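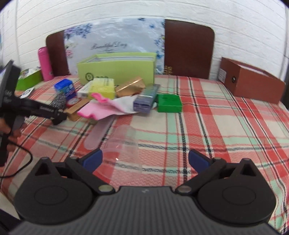
Small boxes on the plaid cloth, waiting for a home

Samira Farah
I love this cloth but it's vanished under little cartons! How do you all sort small boxes and odds and ends so the table stays usable?

Rania Sleiman
Oh, I adore this job! Stand the boxes on end in a shallow tray, tallest at the back, so the green one doesn't get buried. Soft things like that pink and white one go in a drawer, rolled up. Mine took 8 minutes and I was grinning all evening. Clear plastic is brilliant for hair clips too, if you've got any loose.

Renato Manalo
Shoebox. Works for me!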